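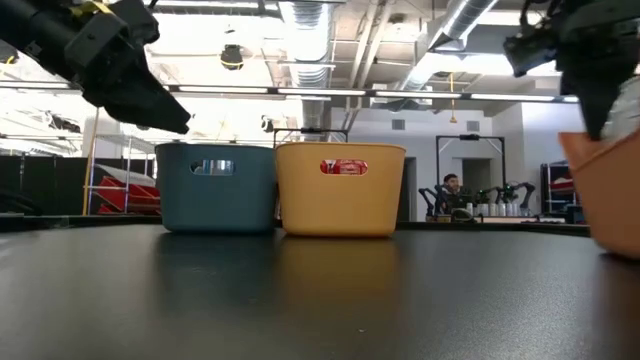
*Photo: Till Schmieder / Medora*

# Handled storage bins: frequently asked questions

These answers cover the rectangular bins with an oval handle cutout, sold by Medora under the name Tutent. They don't apply to the lidded range, which has its own page.

## Colours

**Which colours can I order?**
Dark teal, mustard yellow and terracotta orange. Colours can be mixed within an order, but a carton holds one colour only.

**Are the teal and yellow bins the same size?**
Yes. The shape and size are the same for every colour. Only the pigment differs, and the stock code ends in T, M or O accordingly.

**Will a bin bought now match one I bought last year?**
Closely, though not exactly. Pigment varies a little between batches. The batch number is moulded into the underside. If the match matters, quote it when you order and we will check what is left in the warehouse.

## Dimensions and load

**How long is the bin?**
The long side measures 32 cm at the rim. The base is slightly smaller, so allow for the rim when you measure a shelf.

**How much can I put in one?**
The rated load is 4 kg, spread evenly over the base. This figure is for carrying by the handles. A bin left standing on a shelf will take more, but we don't publish a figure for that use.

**What does an empty bin weigh?**
278 g.

## Placing the bins

**Can they stand directly against each other?**
Yes. Place them long side forward, with the rims touching. If you need to lift single bins out of a full row, leave a finger's width between them.

**Will they mark a glossy table?**
The base is smooth and has no feet. Grit trapped underneath can scratch a polished surface, and fine scratches show most on black. Wipe the base and the table before sliding a bin, or lift it instead. Self-adhesive felt pads can be fitted at the corners.

**Can small items fall out through the handle cutout?**
They can if the bin is filled above the lower edge of the opening. Keep screws, beads and similar items below that level, or put them in a bag first.

**Can I use the colours to sort things?**
Many customers do. Talha Ghumman in our support office suggests writing the scheme down and fixing it to the shelf before filling anything. A scheme with more categories than colours needs labels as well.

**Where should a label go?**
On the flat part of the long side, below the handle. Labels don't hold well on the rolled rim or the rounded corners.

## Cleaning

**Can the bins go in the dishwasher?**
No. The long sides may bow. Wash by hand in warm water with washing-up liquid, and rinse under the rolled rim, where dust collects.

**How do I remove label glue?**
Warm soapy water and a soft cloth. Avoid acetone and scouring pads, both of which dull the surface.

## Orders and returns

**What is the smallest order?**
One bin. A full carton contains 13.

**Can I return part of a carton?**
Yes, if the bins are unused and unlabelled. Tell us how many of each stock code you are sending back. Returns received by Monday noon are processed the same week.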